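I picked breakfast for my project because I figured it would be easy. Everybody eats it, everybody has opinions about it, and I could do most of the work in my pajamas. Well, it was not easy! But I did learn a lot about how people in my dorm start their day (mostly badly, and mostly standing up).

## How I did it

I asked 26 people in Jarman Hall to keep a breakfast diary for 10 days. They wrote down what they ate, what time, and whether they sat down for it. Hamdia Mekonnen helped me write the diary sheet, and she made me take out a really long question about cereal brands, which was a good call. Four people quit partway through, so their pages aren't in my results.

## What people ate

Toast won by a mile. I was expecting cereal, but the milk in the shared fridge has a way of disappearing, and I think that scares people off. Bananas came second – usually eaten on the walk to class, sometimes squashed onto the toast if the person had time for a plate. Rhydian James wrote "toast, again" so often that he started using ditto marks.
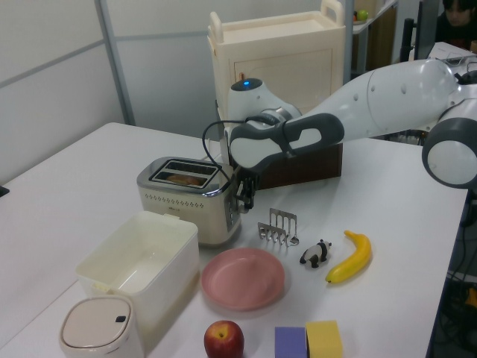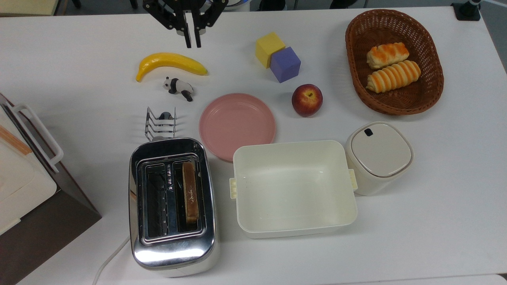
## Time of day

The early group (up before 8 a.m.) nearly always sat down to eat. The late group grabbed something and ran, and a lot of them wrote "coffee" and left the rest of the line blank. Does coffee count as breakfast? I went back and forth on this and finally put it in its own column, because Ms. Nicholas said I had to pick a rule and stick with it.

## What I'd change

Two things. I'd start the diaries in a normal week, since mine ran right into December exams and people were eating crackers at weird hours. And I'd ask what they ate at home growing up. Aniela Stępień wrote a whole page on the back of her sheet about her grandmother's rye bread, and it was the best thing in the pile – I just had nowhere to put it.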